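3.2 Site and survey procedure

The Dusport building was picked mainly for its walls. Two floors, old brick shell, newer partitions put in when the Plakenon offices moved there. Most earlier work on room noise and reading speed used purpose-built labs with flat painted walls and heavy carpet, and we wanted rooms people work in every day. Trallitz was surveyed first with the same forms, see Section 3.1, so only the differences are given here.

Brick matters for two reasons. It sends back more of the high end of speech than carpet or ceiling tile does, and the mortar joints break up the reflection a little - how much depends on the depth of the joint. We did not measure joint depth in every room. Where the brick had been painted over we noted it on the form and treated the room as hard-walled.

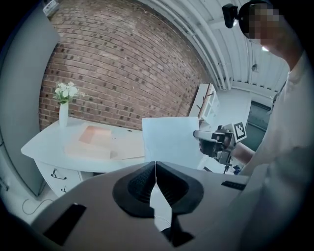 Rooms were sorted into hard-walled, mixed and soft-walled. The sort was done from the floor plan first and then checked on foot, which moved a few rooms from soft to mixed. Ceiling type was written down but not used in the sort. In hindsight it should have been, and the reader should keep this in mind for Table 4.

Volunteers were office staff from both sites. 89 people signed the form, and 11 of them dropped out before the second reading, mostly schedule clashes. Dropouts were left out of all results, including the first-reading averages. No one was paid. Each person read two passages of 600 words, one in a quiet room and one with recorded office talk played at low level from a speaker by the door. Order was switched for every other reader. Passages were matched for sentence length and for how common the words were, following the Schnyder list, older version. The newer version drops a lot of the trade words our readers see daily, so we stayed with the old one.

Talk level was set at the desk, not at the speaker. The target was 50 decibels at seated head height. Checked before each session and again after, and if the two readings did not match the session was run again on another morning. Afternoon sessions were dropped early on - street noise on the loading side was too uneven.

Desks were not standardized. Readers used whatever desk was in the room, at whatever height it was already set to, and we only asked that papers be moved to one side. A hard bare top adds one more early reflection close to the ear, which is small next to the wall effect but not zero. Desk finish went on the form as light or dark, plus a yes or no for a mat.
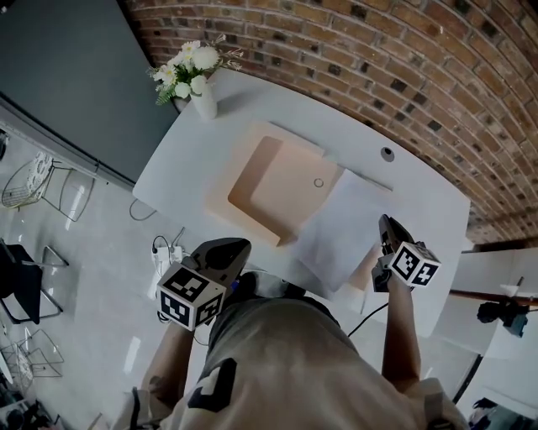
Figure 3. White desk, seen from above.

After the second reading each person filled in a short sheet on effort: how hard was it to keep your place, how often did you reread a line, did you notice the talk at all. Answers were on a five-point scale. The sheet was given right away, in the same room, with the speaker turned off. A few readers left the reread question blank and these were treated as missing, we did not fill them in form the other answers.

Reading time was taken from first page turn to last. Pauses for coughing, phones, somebody at the door were not subtracted. We tried subtracting them for the Trallitz set and the room ordering stayed the same, so the simpler measure is used throught. Full times by room type are in Table 4, effort scores in Table 5.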